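Sorting small electrical parts without buying a wall of drawers

Workshop tips / Storage and sorting
By Nahuel Quezada
Updated Tuesday, March 25, 2025

I have owned three of those drawer cabinets with the clear fronts. The last one was a Fleserwood with 30 drawers, and it was sold to me as the end of my sorting problems. After a year I had 30 drawers with a little bit of everything in each. The labels were lovely. I still have the label maker if anyone wants it.

So I am suspicious of any storage tip that starts with a purchase, including the ones I'm going to give you. Most of what gets called a storage problem in a small workshop is a sorting problem. You have a heap of pulled parts, some good, some dead, some you can't name, and it all goes into a drawer because the drawer is there. A nicer drawer won't help with that.

What follows is how we go through mixed parts now. It takes a table, a few shallow bins and a tray.

Start with a small heap

The usual advice is to tip everything out so you can see what you have. I've done it, and what I had was a table I couldn't use for two weeks. Take a heap you can finish before dinner. If it came out of one machine, or one box, so much the better, because you'll still remember what half of it was attached to.

Put the rest back on the shelf with the lid on. Don't look in it.

Shallow bins beat deep ones

Deep bins are good for potatoes. With small parts you want to see the floor of the bin, and you want to get a part out without raking through the others. Shallow, open, thick rims you can grab, and all one color if you can manage it. I like a strong color that isn't the color of any part. Yellow works very well with metal and black plastic. White bins lose white connectors, and gray bins lose everything.

I've read that you should color code, red bin for this, blue bin for that. Maybe, if you work alone and have a good memory. In a shared shop the code lasts until somebody needs a red bin and only the blue one is free.

Pick up solenoids by the body

A small push-pull solenoid has one part that wants to be grabbed, the shiny shaft, and that's the part to leave alone. On a lot of the cheap ones the plunger is free to slide right out, and the spring goes with it. Then you're on the floor with a flashlight. Pinch the metal housing by its sides, keep the shaft pointing up, and set it down the same way.
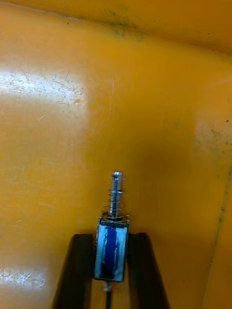
Springs are the other half of it. A spring that has been squashed under a transformer for a few years will not sit the way it did, and the bottom loops may splay out over the plate. It might still work. I'd push the plunger in with a fingertip and let go a few times before I believed it, and I would not put one in the good bin on looks. The tape around the coil tells you very little. Ugly, streaky tape can be perfectly sound, and I've had coils with beautiful tape that were open circuit. A meter takes ten seconds.

While you have the meter out, write the resistance on a scrap of masking tape and stick it on the housing. Don't trust yourself to remember. I bought a bag of solenoids from Privby once, all sold as the same type, and the readings came out in two clear groups. I use them, but I keep the groups apart.

One tray in the middle, bins at the sides

The tray is for whatever is being looked at right now. The bins are for whatever has been decided. That's the whole system, and I resisted it for a long time because it looked like something out of a dentist's office.

Put the tray in the center of the table with bins on both sides, close enough that you don't have to lean. I use a stainless tray with a raised rim. The rim matters more than the steel. Anything round will roll, and a rim stops it. A baking sheet with a lip is fine. Bare metal under a circuit board is a bad idea if there's any chance you'll put power to it, so lay something on the bottom, a sheet of thin foam or plain paper. White is best for finding a dropped screw. If you handle boards you really care about, get the proper anti-static mat and ground it, and don't let anyone tell you that a sheet of packing foam does the same job. Some foam is worse than nothing.

Leave at least one bin empty when you start. I mean it, leave it alone. Every batch throws up a kind of part you didn't plan for, and if all the bins are spoken for it will go in the nearest one "for now."

How many bins? Four has been enough for us. The Loltico catalog shows a bench with so many of them that I can't see where you'd rest your elbows. More bins means more deciding, and deciding is the slow part.
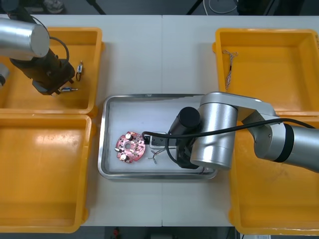

Renata Tapia disagrees with me on the number. She says four is too few the moment you have boards as well as loose parts, and that a fifth bin for things still on their cables saves more time than any of the others. Her point is that a sensor with a lead on it isn't the same object as a sensor without one, and it shouldn't be sorted the same way.

I tried her fifth bin through most of June. She may be right about the cables. My trouble was that the fifth bin had nowhere to go except the edge of the table, and it ended up on the floor twice. If your table is bigger than mine, try it.

Leads and loose wires

Cut nothing while you sort. I know the tips pages love a tidy snip. A sensor with its original lead and plug is worth keeping, and the same sensor with two stubs is a job for a rainy Sunday that never comes. Let the leads loop however they like. If a cable is stiff and keeps flipping the part over, lay the part down first and let the cable find its own shape.

Twist ties are fine for bundles. Rubber bands are not. They perish, they go sticky, and then you're cleaning gum off the insulation. I have a Cabral hook-and-loop roll that I was rude about when it arrived, and I have nearly used it up, so I take some of that back.

For thin multicolored wires with crimped ends, keep all the crimped ends pointing the same way. If you only do one thing on this page, do that. A bundle with its terminals all at one end lifts out in one piece. A bundle with terminals at both ends is a fishing net. Check the crimps by tugging each wire gently, one at a time. The ones that come off in your fingers were never going to hold anyway.
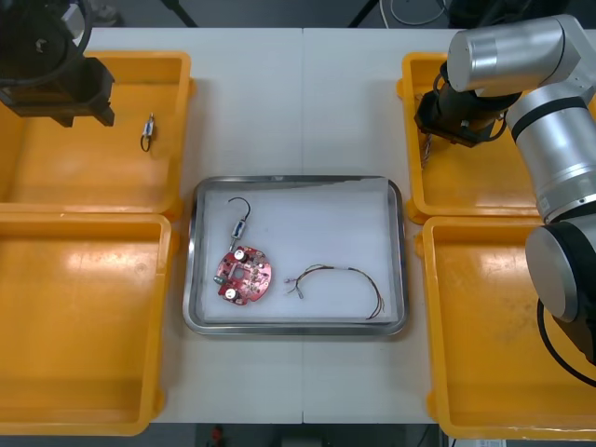 Round red board in the left half of the tray, loose wires toward the lower right.

Boards come last

Small parts first, boards after. A board takes up most of the tray and tempts you into reading part numbers for half an hour.

Hold a board by its edges. If it has an odd outline with notches, those are very likely for mounting, so look at them before you decide it's broken. Tall capacitors on a board are the thing you'll knock, and they're also what makes it rock if you lay it face down, so lay it face up. Don't put your fingers across the terminals of a big one just because the board has been out of the machine for months. I would check it with the meter, and I'd be slow about it. If it came from anything that plugs into the wall and you don't know how to check, put it to one side for a person who does.

I don't pull parts off boards any more. I used to, with a heat gun, and I was proud of the jars. I've used almost none of it. A whole board with a note on it saying what it came out of is worth ten jars of mystery capacitors.

What about counting?

Skip it. A friend of the shop put every part he owned into a spreadsheet and got to 1,796 lines. He's a happy man and I wish him well, but he still buys resistors because it's faster than looking them up. Put a date on the bag and a plain name. "Solenoids, small, push-pull, tested." Good enough.

And the storage at the end?

Zip bags in a shoe box, standing up like index cards. You'll see sealed organizers for $599 with foam cut to shape, and I can't tell you they're bad, only that I'd have to sell a great many used solenoids to pay for one. The foam also has to know in advance what you're going to own.

If you have the money and it makes you sit down and sort, fine. But do one batch with bins and a tray first and see whether you still want it.

A few leftovers that didn't fit anywhere else

Wipe the bins between batches. Metal filings hide in the corners and stick to anything with a magnet in it.

Overhead light bounces off smooth plastic and steel. Move the tray a few inches before you go and buy a lamp.

Shiny round parts go in the bin on their sides.

Anything you can't name after two minutes gets a bag with a question mark and the date. Once it has been in there for a year, you may throw it out. I don't always manage this myself.

If a table is made of two sections pushed together, run a strip of tape along the join before you start. Small screws will find it otherwise, and so will the little crimp terminals.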